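Seasonal Gardener, Part Time
Memel Garden, Drason Street

Memel Garden is looking for a part-time gardener to help care for our perennial beds, cutting garden, and small orchard from March through October. You will work alongside our head gardener and one other seasonal worker. The job is 15 hours a week, split over two mornings and one afternoon. Morning shifts start at 9.

The garden was planted on an old nursery lot, and parts of it are still being brought back. The lower beds along the creek have a lot of bindweed and creeping buttercup. Expect to spend much of the spring on your knees with a hand fork. We don't spray.

What you will do

Weed, edge, and mulch the beds
Divide and replant daylilies, asters, and phlox
Start annuals from seed in the greenhouse and plant them out after the last frost
Cut and bucket flowers for the Saturday stand in summer
Turn the compost and keep the bays in order
Answer visitors' questions while you work
Write down what was sown, moved, or lost in the bed log

Staff can also use our reading corner, where we keep books on soil, pruning, and native plants. You may borrow up to 2 at a time.

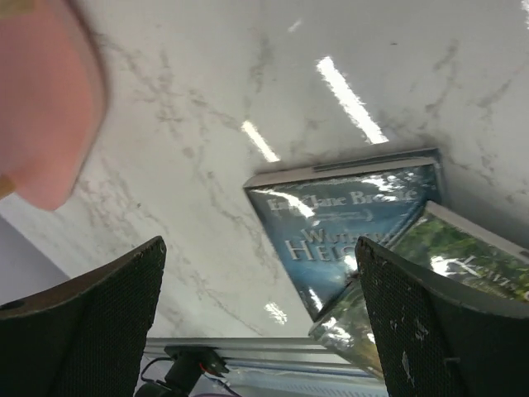 White marble-patterned tabletop.

What we are looking for

At least one full season of outdoor garden work, paid or unpaid. You should be able to tell common weeds from seedlings, or be willing to ask before you pull. You need to be able to lift a full bag of potting mix and work outside in light rain and summer heat. A driver's license is helpful but not required. The 29 bus stops at the Tejada gate.

We provide gloves, hand tools, and a rain jacket. Please bring your own boots. If you have a favorite pair of pruners you are welcome to use them, but put your name on them.

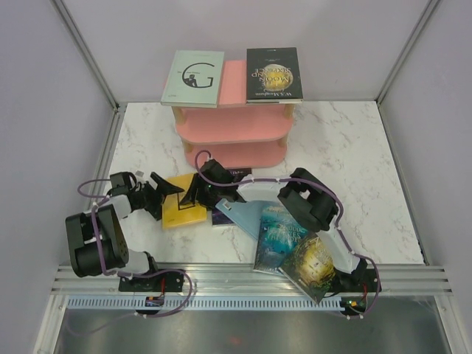 Pay depends on experience and is set before the first day of work. There is no pay for days the garden closes for lightning or high wind, but we try to make up those hours later in the same month. Seasonal workers may take home extra seedlings and divided plants once the spring sale is over.

How to apply

Send a short letter and the names of two people who know your work. Tell us which beds or crops you have looked after and what hours you can't do. A formal resume is fine but we don't need one. You can apply through our page on Poltix or leave an envelope in the box by the greenhouse door.

We will read applications through the end of January and hold interviews in February. Interviews include a walk around the garden, so dress for mud.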